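Ticket 127 — Broom head works loose on metal handle
Opened: 2021-08-20
Reported by: Candela Campos
Site: Ellum, main room
Priority: 2
Status: Open, waiting on part

Problem
The head of the green Gresska broom turns on its handle during sweeping. It was tightened by hand in May and held for a few weeks. Now it slips again after one pass of the room. The other broom is fine.

Log
1. Unscrewed the head and cleaned grit out of the socket. Threads on the handle look good. Threads in the head are worn on one side.
2. Wrapped the threads with plumber's tape and put the head back on. Swept from the door to the hazard tape — no slip. Came loose on the way back.
3. Tried the spare head from the Escobar closet. It's for a thicker handle and won't seat.
4. Laid the broom down on the wood floor to check the head against the handle. Metal handle, green cap on the end, green head with dark green bristles.

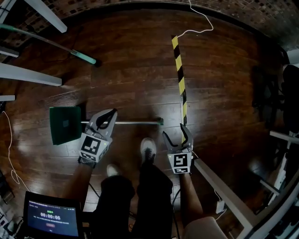 5. Ordered a replacement head from Baler, item 32. Delivery is quoted at 8 days.

Until it arrives
Use the other broom. Don't glue the old head on — we want to keep the handle. Candela will fit the new one and close the ticket.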